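Story points and estimates: questions we get asked

Sendcombe runs short courses and team visits on planning software work. The questions below come up at nearly every one. The answers are by Girish Garg, who has sat through a great many estimating meetings and remains unconvinced by most of them.

What is a story point supposed to measure?

Depends who you ask, which ought to worry people more than it does. Some teams say effort, some say complexity, some say risk. Most end up meaning half-days and won't admit it.
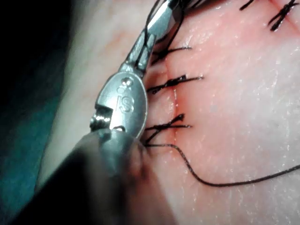

Page last changed: January

Can we compare points between teams?

No. We say this on every course and someone always goes home and builds the chart anyway. One team's eight is another team's three. If a manager wants a comparison, ask what decision it's meant to help with and wait for the answer.

Our velocity has gone up. Is that good news?

Maybe. Look at what reached users before you celebrate. At Lekota the number went from 38 to 86 points a sprint within a few months of becoming a target, and the release notes got no longer. The stories had simply been given bigger numbers.

Is planning poker worth the time?

The talking is. When one person holds up a two and another a thirteen, they have understood the job differently, and it's cheap to find that out early. The cards themselves I could live without. If your group agrees on nearly everything, stop playing and get on with the work.

Should we estimate the whole backlog?

I wouldn't. The Drateo backlog had 286 items in it when we first saw it, all of them sized. Plenty described features for a product that had since been dropped. Size what you might start soon — leave the rest alone.

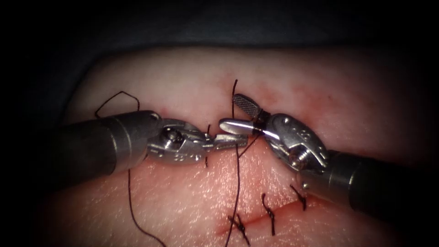 Issue 2

What about just counting stories?

Kenneth Belmonte, who teaches our forecasting day, prefers this and will tell you so at length. You count finished items each week and project forward from the spread. It works tolerably if your stories are of a similar sort of size. It works badly if one of them is "rebuild billing". I'd still try it before buying anything.

Do we need a tool for this?

You need somewhere to write things down. We're often asked about Arnineo, and it's fine, but its forecast screen gives a single finish date with no range, and I don't trust any forecast that does that.

My manager wants a fixed date. What do I say?

Give a range and say how sure you are. If a date is truly fixed, talk about what can be left out, and do it early. Adding up points until they land on the date you were handed is a waste of an afternoon.

Will you certify our team in estimating?

We don't offer a certificate. You can have a receipt for the course.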